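4. Montaje de la lámpara de pie Vasside 663

4.1 Antes de empezar

Reserve una zona despejada junto a un enchufe con toma de tierra. El montaje lo puede hacer una sola persona. No conecte el cable hasta haber terminado el apartado 4.3.

Compruebe que la bolsa de tornillería lleva la referencia 2294. Las bolsas con referencia 1162 corresponden al modelo de mesa y la rosca no coincide - si ha recibido una de ellas, solicite el cambio a Gutarov antes de continuar.

4.2 Base y columna

1. Coloque la base boca abajo sobre una manta o un cartón.
2. Pase el cable por el orificio central y tire hasta dejar fuera medio metro.
3. Enrosque el tramo inferior de la columna a mano, sin herramientas.
4. Ponga la arandela dentada y apriete la tuerca con la llave suministrada.
5. Dé la vuelta al conjunto y añada los otros dos tramos.

Nota: el cable no debe girar con la columna. Si se retuerce, afloje el último tramo y vuelva a empezar desde el paso 3. 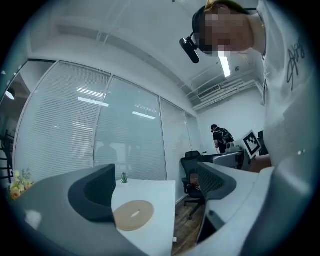 Figura 7. Postura inclinada, con la vista hacia abajo.

4.3 Cabezal y pantalla

6. Encaje el cabezal en la columna hasta oír un clic.
7. Enrosque una bombilla E27 de 12 W como máximo, tipo LED.
8. Coloque la pantalla y fíjela con el aro blanco. No fuerce el aro.
9. Conecte el cable y pruebe el interruptor de pedal.

PRECAUCIÓN: desenchufe la lámpara antes de cambiar la bombilla o mover la pantalla. No cubra las ranuras de ventilación del cabezal.

4.4 Si la lámpara no enciende

- Revise que la bombilla esté bien enroscada.
- Pruebe otro enchufe.
- Si sigue sin encender, pida el recambio 2975 (interruptor completo). No abra el pedal.

Revisión del manual: 2020-06-12. Texto: Baltazar Camacho.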